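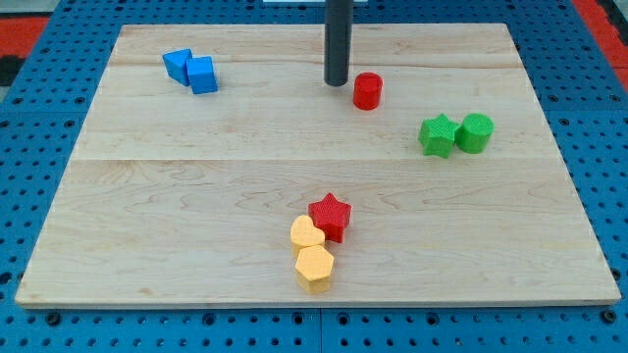
Start layout for a pushing episode. Rod at the back, blocks in loose clusters, bare wood between them.

Teleoperation notes, part 2
19 Jul 2020

I have been collecting demonstrations for the block pushing task on the Kenero arm. The first part covered mounting and calibration. These notes cover the driving, which took longer to get right than I had planned for in February.

The tool is a plain rod with a rounded end. It cannot grasp, so everything has to be done by contact from the side. I command the tip in the plane of the board and leave the height fixed. My first version let the operator control height as well, and all it produced was demonstrations with small vertical corrections that meant nothing and that the policy copied faithfully. I removed the axis from the controller and threw those episodes away.

Input is a gamepad, left stick only. Full deflection maps to 12 cm per second. I tried 25 and it was too fast to stop cleanly next to a block. There is a dead zone, and above it a squared response, so small deflections give slow motion for the final approach.

Shape matters more than I expected. The cube pushes straight if you contact the middle of a face and rotates if you don't. The cylinders slip off to either side of the rod unless you keep correcting, and the correction has to start early. The stars are the worst. The rod tends to settle between two points, which is stable for a while and then lets go on a turn. For separating two blocks that are touching, such as the heart and the pentagon, I go in at the contact line from the side at low speed.

Things I now do in every session:

Return the rod to the far side of the board before recording starts.
Keep the stick at zero until the log shows a first frame.
Discard any episode in which a block leaves the board.
Leave recoveries in. If the rod misses and I go around for a second try, that is useful data.

A session is 40 episodes. Past that my driving gets sloppy, and it shows in the logs as longer pauses before contact. I rearrange the blocks by hand between episodes and try not to make tidy patterns.

Logging goes through Nudus, which stamps the stick input and the commanded position separately. Train on the commanded position. The raw stick values include the dead zone and are no use for anything except debugging the gamepad.

Still to do: measure the delay between stick and tip properly, and find out why the arm hesitates near the left limit of its travel.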